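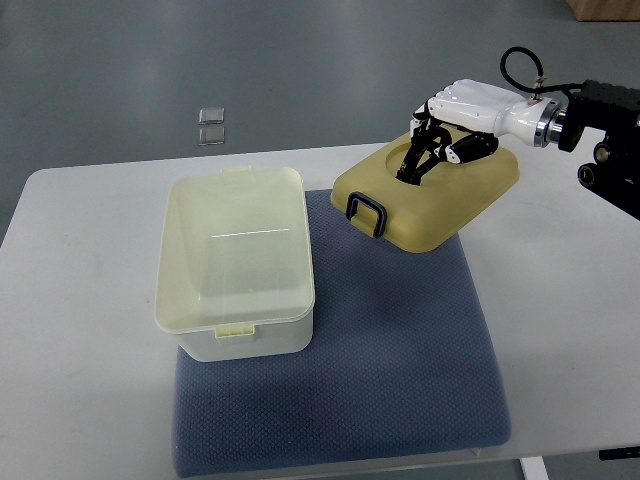

According to one reader at Lakatos, a hand with jointed fingers is a waste of money where a suction cup would do, and the budget line should say so. On flat, sealed cartons I agree. On tubs with clip lids the comparison is less simple, and it should be settled before the purchase order goes out.

A suction cup can lift a lid. It can't work a latch. The Stemitz quote we reviewed in July priced the cup tool low and then listed a separate latch station at 1844 dollars, plus floor space. Plirkton quoted one hand and no station.
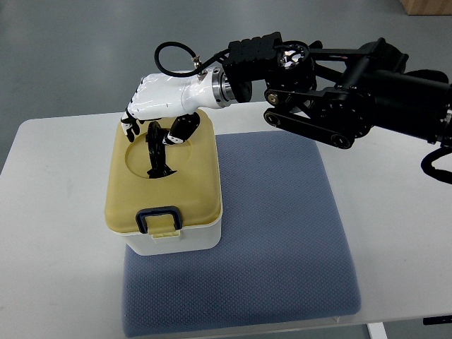 The unit price is also the smaller part of the cost. Our plan for the Flenarport line allowed 214 hours of setup, and most of that was fixtures, cable routing and grip tuning – work that appears on no vendor's quote. Buyers who leave it out will come back for a second approval in the same year.

I would put two items in every request: a spare set of fingertips, and a paid trial on the buyer's own containers. Vendors prefer to demonstrate on theirs. 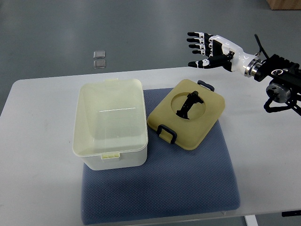 What to ask before signing

Ask for the cycle time with the lid included, the price of a replacement wrist cable, and the name of the party who pays for retuning when the container supplier changes the mold.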